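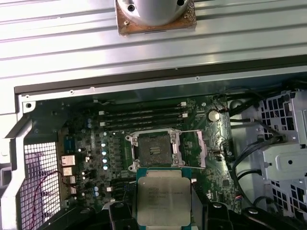
When should the socket be inspected, before or after the memory is fitted?
Before. The contacts are easiest to read with the memory slots empty and the load plate raised, and any fault found at that stage costs only the time already spent opening the case.

WORKSTATION PROCESSOR REPLACEMENT: INSPECTION CHECKLIST WITH COMMENTS
Brelulholm Refurbishing, Bench Procedures
Revised 9/13/19
Applies to: tower workstations, single socket, Intel Xeon
Replaces the August sheet. Items 4 and 11 have changed.

Mark each item P (pass), F (fail) or N/A. An F in Section A stops the job.

SECTION A. POWER AND CASE

1. AC cord removed from the power supply. [ ]
Comment: Switching off at the outlet strip is not accepted as a substitute. The cord must be out of the inlet and off the table.

2. Power button held for 9 seconds after the cord is out. [ ]
Comment: If a board light is still on, wait and repeat.

3. Tower on its side, open side up, stable on the table. [ ]
Comment: Check that no foot or clip overhangs a gap in the surface. Try the case by hand at two opposite corners. A case that rocks is to be moved, not shimmed with cardboard.

4. Ground connection tested at the start of the shift. [ ]
Comment: Changed from weekly. Record the reading in the Rimon log, including readings that pass.

5. Power supply label legible. [ ]
Comment: A label that is torn or painted over is an F for resale units. Units going to parts may be marked N/A.
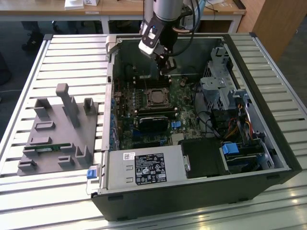 6. Drive power wires clear of the board and of any fan. [ ]
Comment: On this chassis the bundle runs beside the drive cage and tends to spring back toward the center once it is untied. Tie it again before working on the socket. Use a soft tie — wire ties have scratched two boards.

7. Expansion cards seated, or removed and bagged. [ ]
Comment: A card may stay in if it does not restrict access to the socket lever. Write down the slot position of any card that comes out.

SECTION B. SOCKET AND PROCESSOR

8. Retention lever released and load plate fully raised. [ ]
Comment: The plate should stay up without being held. If it drops, note it and replace the frame.

9. Socket contacts examined under the lamp from two directions. [ ]
Comment: Look for a break in the pattern of reflections. A single dark point may be dust or a bent contact. Use clean dry air in short bursts, then look again. Do not use a brush, a swab or a fingertip. Boards with a confirmed bent contact go to the Ambrose shelf with a red tag.

10. Model designation on the processor lid matches the work order. [ ]
Comment: Read the lid itself, under magnification if the print is small. The tray label has been wrong before. Copy the full designation onto the sheet before paste is applied, as it cannot be read afterward.

11. Processor held by its edges only. [ ]
Comment: Wording changed. The August sheet said "held carefully," and inspectors were scoring it differently. Any touch on the underside is an F, followed by cleaning and a second inspection.

12. Alignment marks matched, processor lowered straight down. [ ]
Comment: No sliding and no downward pressure. If it does not sit level, lift it out and repeat item 9.

13. Load plate closed and lever latched. [ ]
Comment: Some resistance at the lever is normal. Resistance before the plate is flat is a fault — stop and reopen.

SECTION C. COOLING, MEMORY AND FIRST START

14. Old paste removed from the heatsink base, new paste applied. [ ]
Comment: Zeltia paste only. Discard any tube open for more than 30 days.

15. Heatsink screws tightened in a diagonal pattern. [ ]
Comment: Half turns until all are snug, then final torque with the preset driver.

16. Memory seated, latches closed. [ ]
Comment: Follow the slot order in the service sheet for the model. Check each latch by touch as well as by eye.

17. Coin cell seated, date and time retained after restart. [ ]
Comment: Replace the cell if the clock resets. Do not carry the old cell over to another unit.

18. Load test completed, peak temperature recorded. [ ]
Comment: The bench limit is 79 degrees C. Above that, remove the heatsink, inspect the paste spread and repeat items 14 and 15. A second failure goes to the lead bench with both readings attached.

Completed sheets are filed by unit number and kept until the unit's warranty period has ended. Unreadable sheets will be returned to the bench for rewriting.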